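Barner Workshop, Materials Notebook
March 28, 2025
Entry: mixed toy basket, contents and storage

Purpose of entry. To record the present state of the mixed toy stock held at the Brivness room, and to set out the handling rules that apply until the June review. This entry replaces the loose sheet that was taped inside the cabinet door.

The stock came to us in two deliveries. The first was the general carton from Quinlan, which was entered in the register under shelf code 42. The second was the soft goods bag, which arrived without a packing list and was entered by weight. Both have since been merged, and the register should be corrected to show a single line.

Setup. The table was covered with the dark green cloth. The smaller green cloth is not to be used, as it slides when a full container is moved across it. Contents were kept together as mixed stock and were not sorted by type. Colleagues who prefer a sorted layout should use the divided drawers on the north wall and leave this stock as it is.

Spiky balls, building blocks and polka-dot fabric among the mixed stock. 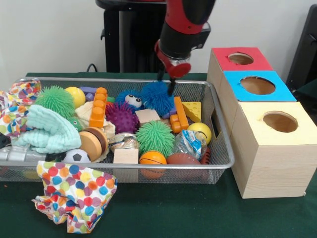
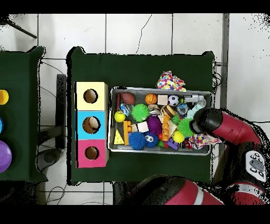 Handling. Balls with spikes or nubs are to be lifted out first and set aside in the shallow dish. They catch on knitted and plush pieces, and two of the older soft items have pulled threads for that reason. Fabric pieces should be shaken out before they are folded. If a piece is needed for lining, take it from the rag drawer and leave the printed fabric with the toys.

Cleaning. Hard plastic goes in the wash basin at the standard dilution. Wooden pieces are wiped with a damp cloth and stood on edge on the rack. They must not be soaked. The layered pieces in particular have begun to lift at the glue line in past batches. Drying time on the rack is 65 minutes with the fan on. Fabric and plush are bagged separately for the laundry run.

Storage. Lower shelf, left bay. The allowance for that shelf is 360 mm of clear height, so the contents must not be heaped above the rim when the container is put away. Anything that does not fit goes to the overflow crate, with a slip stating the shelf code.

Register. The Dridimus sheet still shows the old location for the building blocks. The correction has been requested and has not yet been confirmed. Until it is, the notebook entry is to be treated as the valid record. The catalog now runs to 3,000 lines, and searches by color alone return too many results to be useful. Please search by shelf code.

Open points.
Decide whether the shape sorter is to be stored with the mixed stock or with the puzzles.
Replace the label on the left bay.
Order a second drying rack. The request form is in the tray by the door and needs a cost code.
Check the seams on the soft goods before the next issue.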